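Drukdale Household Sorting Rules, table and notes

Posted February 2025
By Jurić, Okovel

What this is

This repository holds one table of household sorting rules for the town of Drukdale and the villages that share its collection. Each row says where one kind of discarded item goes, according to one printed or online source. I started the table when I moved here and could not find the same answer twice for a milk carton. It has 495 rows now and covers 108 kinds of item.

The table is for people who write leaflets, make small search tools, or teach sorting in a school. It is not an official guide. If the town leaflet and this table say different things, please follow the leaflet and write to me.
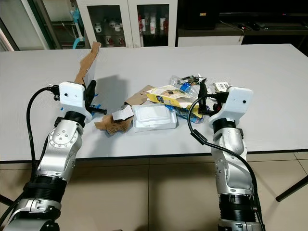

Small mixed trash on a white table.

Files

rules.csv - the main table, one row for each item and source
items.csv - list of item names with other names people use for them
sources.csv - where each rule was read, with the edition if it is printed
changes.txt - my notes about corrections, newest on top

All files are UTF-8, with comma as separator and a header line. Please open them as UTF-8, otherwise some item names come out broken. Spreadsheet programs sometimes turn the edition codes into dates. To avoid this, import the column "edition" as text.

Columns in rules.csv

item_id: short code, the same as in items.csv
bin: one of paper, packaging, glass, food, rest, depot, shop
condition: what must be done before the item goes to the bin, for example "empty" or "flat". Blank means the source does not say anything.
source_id: points to sources.csv
strength: "must", "should" or "may", taken from the wording of the source
note: free text, mostly short

The value "shop" means the source tells people to bring the item back to a store. The value "depot" is used for the Prerora depot only. The second depot was closed before I began, so old rules about it are left out.

How the rules were collected

I read every source myself and typed the rule in. When a source used a picture without words, I did not guess, and the item has no row for that source. After the typing I left a pause of 30 days and then read each row again against the source. Mistakes found in this way are in changes.txt. Most of them were wrong conditions; wrong bins were rare.

Some sources speak about a material and some speak about a thing. "Plastic film" and "bread bag" are an example. I kept both, each with its own item_id, and connected them in the column "see_also" of items.csv. I am not fully happy with this solution. It makes a simple search longer, but joining them would hide that the sources do not agree on bread bags.
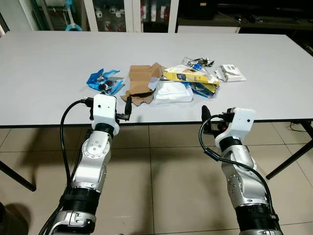 This page was last changed on 2025-03-12.

Items that make the most trouble

Snack wrappers. The shiny kind is "packaging" in the town leaflet and "rest" in the older village leaflet. Both rows are kept. A wrapper with food left in it has its own item_id, and there the sources say to empty it first.

Cardboard. All sources agree on "paper" with the condition "flat". The disagreement begins with grease. Two sources accept a pizza box if the lid is clean and is torn off, the others do not mention this.

Straps and belts. They are hard to find in any leaflet. In the table they are under textile or under rest, depending on the source, and the note says which material was meant.

Cartons with a plastic cap. Please read the note column. The rule about the cap changed between editions.

Known limits

The table says nothing about collection days, fees or fines. Large objects are not covered, and a box with a side longer than 60 cm counts as large in the rule I follow. Rules for shops and offices are different and are not here. All item names are in English; names in the local dialect would be very welcome, but I am not able to write them correctly by myself.

The sources are not equally new. Before you quote a rule, check the edition in sources.csv.

Use and corrections

You may copy, change and print the table, also for money. Please keep the name of this repository somewhere near it. The texts of the leaflets are not included, only my short form of the rules.

For a correction, open an issue and give the item_id, the source and the page. A photo of the leaflet page helps a lot. I read the issues at the end of each month.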